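Fomis cell, pre-session check, shelf task (snacks + drinks)
Filled in by: Tanko Balogun
Start 7:40 am

E-stop, both sides: OK. Left button sticky, works.
Arm bases, bolts: OK
Joint homing: OK on second try. Left arm threw a limit warning first time, cleared it, didnt come back.
Gripper fingers, open/close x3: OK
Gripper cables: WATCH. Need slack at full reach, check again at lunch.
Belt: locked off for this task. Tag on. Do not pull the tag, Kivau people need it logged.
Floor around operator: OK, swept
Caps on bottles: tight, checked by hand
Head camera: lens wiped, clock synced
Disk space: OK for today, not for tomorrow

Recording
564 episodes kept so far, target is set by Saavedra, ask her not me. Yesterday 11 thrown out, most for operator pausing mid grasp. If you pause, end it and mark it bad. Don't save and hope.
Chips: change how the bags lie between episodes. Tilted, over the edge, upside down, all fine. Model needs the mess.
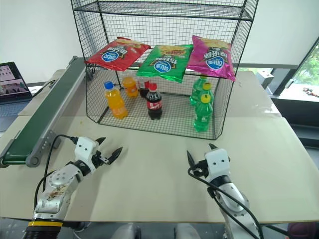 Bottles same deal, swap front and back every few runs. Go slow on the way in under the middle shelf, wrist clips the wire if you come in high. Stop if the rack shifts, reset by hand, arms in hold before anybody reaches in.

Open items
- cable clips, left arm, 2 needed
- Zollasum uploader still drops the last file, re-send manualy
- new tag for belt lockout, old one is tearing

Cleared to run. TB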